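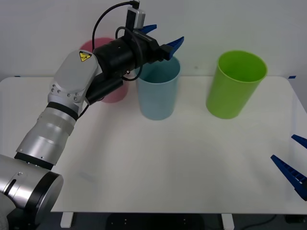

Left arm over the light blue cup, fingers open. Second arm just in view on the right.

Budgeting for spares on a two-arm cup handling cell

Posted by bench_and_bracket in Planning and Purchasing

We have a two-arm table set up for plastic cup handling and I have to put in next year's equipment request by Thursday. The arms are paid for. What I need is a sensible figure for everything else: fingers, cables, cups, a spare wrist camera. Each gripper has plastic fingers, and the camera cable on the left arm runs in a free loop over the top. Losent quoted a service bundle at 40 per cent of the price of one gripper, per arm, per year. Merkik will sell the parts singly but with a lead time of five weeks. Is the bundle worth having, or do I hold stock myself?

Angelica Dela Peña
Hold stock. Read the Losent quote for what it leaves out before you compare prices. Bundles of that kind often cover the gripper body and drive but class fingers and cables as consumables, and those are the parts you will be replacing.

For a two-arm cell I would budget as follows:
Fingers: 3 spare pairs per arm. If you have the drawing, get a price for printing them locally.
Camera cable: two per arm. A free loop is fine for slack, but check it at full wrist rotation and add the cost of clips or a sleeve.
Camera: one spare, shared, with its mount.
Cups: buy one batch and keep it. Rim diameter and wall stiffness vary between batches – a change halfway through the year will cost you a day of re-tuning grip width.

We did this at Villanueva and spent roughly 67 per cent of what the bundle would have cost. Put the five-week lead time in the request as the reason for ordering early.

tmk_ops
Bundle. Less paperwork.

gantry_left
Agree with Angelica on fingers. Also ask Brimodetti whether they match single-part prices; they did for us in March, on cables only. Budget for table fixings too if yours isn't bolted down.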